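Why do my joints crack? And other bendy questions

Hi! I'm Menaka Sarkar, and I'm a physical therapist. My job is helping people move better when something hurts or feels stiff. I visit the school in Flarncombe every February to talk about bodies, and the kids there ask the BEST questions, so I've put my favorites on this page.

Let's start with the big one. A joint is a place where two bones meet. Your elbow is a joint, and so is your knee, and you have a whole bunch of them in each hand. If you had no joints you'd be as stiff as a broom (try eating soup like that!).

Joints come in different kinds. Your knee works mostly like the hinge on a door. It swings one way and then back again. Your shoulder is a ball sitting in a little cup, so it can go up, down, sideways and around in a circle. Go on, make a big circle with your arm. Now try it with your knee. See? 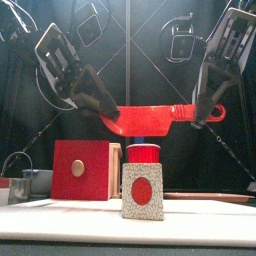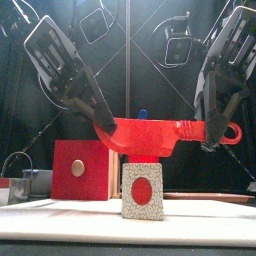
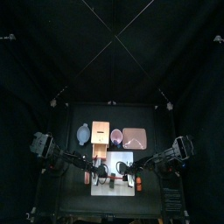

Okay, now for the cracking! A boy named Bence asked me if his knuckles were breaking when they popped. No, they weren't. Inside lots of your joints there's a slippery liquid that helps everything slide, a bit like oil on a bike chain. There's gas mixed into that liquid, and when you stretch the joint quickly, a bubble can form. Pop! Then you usually have to wait a while before the same knuckle will do it again.

If a joint pops and doesn't hurt, it's usually nothing to worry about. If it hurts, or it's puffy, or you can't move it the way you normally do, tell a grown-up.

What makes the bones move, though? Muscles! They're fastened to your bones by tough cords called tendons, and muscles can only pull. They can't push at all. So one muscle bends your elbow and a different one, on the back of your arm, straightens it out. Put a hand on your upper arm and bend it slowly and you'll feel the front one get fatter.

One more thing to try before you go. Stand on one foot and count to 30. Then do it with your eyes closed, next to a wall so you can grab it. It's so much harder! Your ankle will wobble like crazy, and all those little wobbles are your muscles working to keep you up.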